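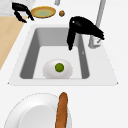
Session 8: Practicing in Simulation Before You Touch the Arm

Bring your laptop and the Fetham workshop login. The bench arm stays powered off this week. Everything is done in the Skutis kitchen scene, and your results go in the shared folder by Wednesday.

1. Why we start with a simulated sink

Most of you are building a small arm at home or on the workshop bench. A bad joint limit on a real arm can strip a servo. In simulation you reset and try again. A sink is a useful first target because the gripper has to reach down between walls, so errors in height and wrist angle show up early.

2. Setting up

Open Brullomico and load the kitchen scene. Check that the units are in millimeters. Set the time limit to 1,000 steps per trial. Load your own joint limits file, the one you measured in Session 6, and leave the default gripper in place for now. If the arm folds back on itself at startup, your shoulder sign is reversed. Fix that in the file and reload.

3. Naming the targets

Give each object a short name and use it the same way in every script. The bowl in the basin is "bowl_in". The small plate behind the sink is "plate_back" and the large plate in front is "plate_front". Many failed runs last term came from two scripts using different names for the same plate.
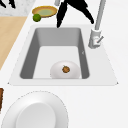

Approach height is the setting that causes the most trouble. It is the height at which the gripper stops before it moves straight down, and it has to clear everything on the path, including the faucet. With the gripper over the back of the sink, the right finger ends close to the spout, so a small sideways move could be enough for contact. The bowl is near the front wall of the basin. Plan the forward move first, at full approach height, and start down only when both fingers are over the bowl. Our starting value is 204 mm above the basin floor. Raise it if your fingers are longer than the default pair.

4. Logging

Save one log per trial. Record the start pose, the approach height, the target name, and the result. Write "contact" if any part of the arm touches the faucet or a basin wall, even when the pick succeeds. The Nyaga log reader rejects files with blank fields, so enter "none" where you have nothing to report.

5. For next session

Run the pick with two approach heights and compare the logs. Read the wiring notes through the section on fuses. Bring your gripper, assembled, with the fingers attached and the cable labeled at both ends.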